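To: planning-tools list
Subject: Re: Timestamps between wrist and fixed views in the replay tool

Dear colleagues,

Thank you for the report quoted in part here. I am replying on behalf of the Tidham software group, which maintains the replay tool and the Tritilard planner.

> We replayed the shelf task with release 2 of Tritilard and the
> Serrano perception module. In the wrist views the book outlines
> trail the image whenever the arm moves quickly. In the fixed view
> they look correct. The offset we measured was 136 milliseconds.
> Is this a fault in the perception module, or are we reading the
> log incorrectly? We also see the planner refuse a grasp on a book
> that is plainly within reach.

The log is being read correctly. The perception module stamps each wrist image when it leaves the queue, and the replay tool treats that stamp as the time of capture. At low speed the difference is hard to notice. During a fast approach the arm pose and the image no longer agree, and the outline is drawn where the book would have been seen a moment later.

Views from the shelf task, fixed and wrist: 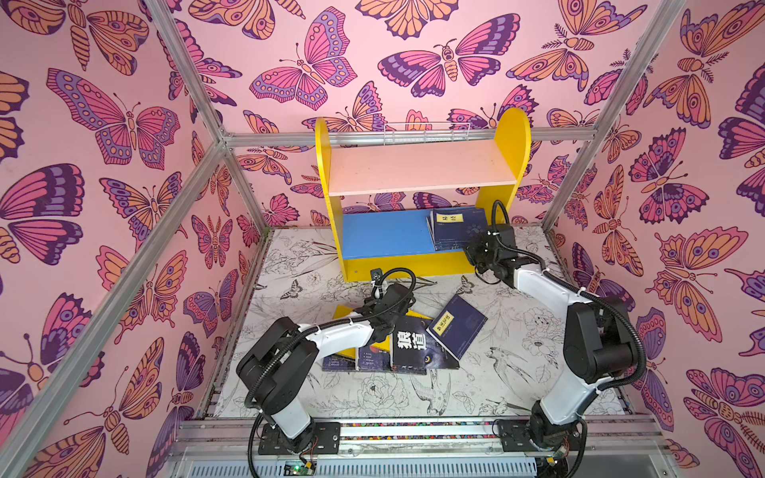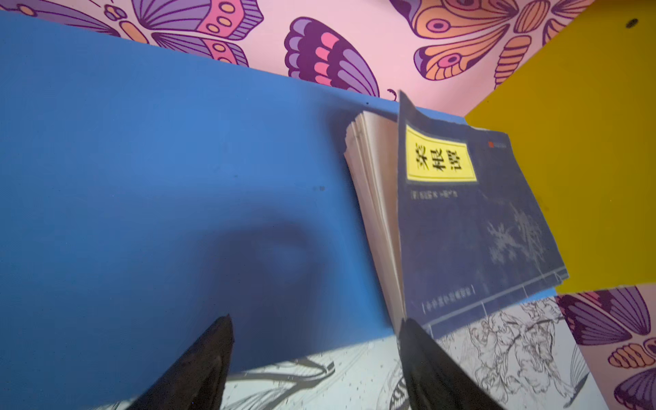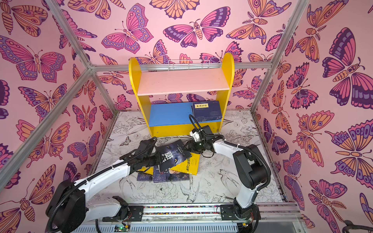
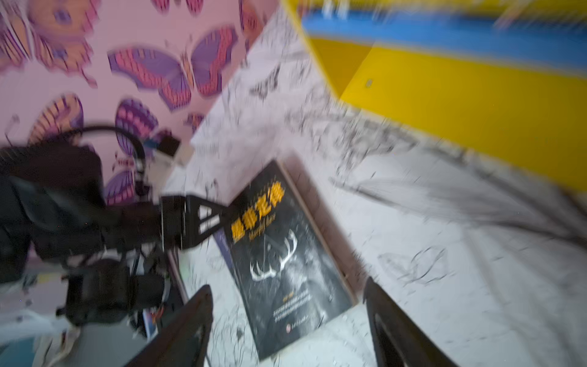
A correction has been merged to the development branch. Stamps are now taken at capture and carried through the queue unchanged. Sites that cannot move to the branch may set the image queue length to one in the Serrano configuration file. This drops frames under load, and it should not be used when recording logs for later analysis.

Older logs can be repaired in part. The conversion script in Filport accepts a fixed offset and rewrites the wrist stamps accordingly. We ran it on some 950 logs from our own archive, and 8 were rejected for missing joint data. The script writes to a new directory and leaves the original files as they are. Please note that a fixed offset is only an approximation – queue delay varies with load – and converted logs should be marked as such.

The refused grasp is a separate matter. Tritilard plans for both arms together and reserves a volume around each gripper for the full length of its motion. When one arm is at the pile and the other is approaching the shelf, the reserved volumes can overlap even though the arms would pass at different times. The planner then reports the book as unreachable, and the message is misleading. We have changed the wording to name the arm that holds the reservation. Releasing the volume in stages is planned for July, but the interface has not been settled and we would prefer not to publish it early.

In the meantime, the reservation margin may be reduced for each arm in the planner settings. We ask that sites do this in simulation first and keep the collision monitor enabled on hardware.

If the outlines still trail after the update, please send the log header, the queue settings and the planner version to this list. Full recordings are not needed at this stage.

Regards,
Tidham software group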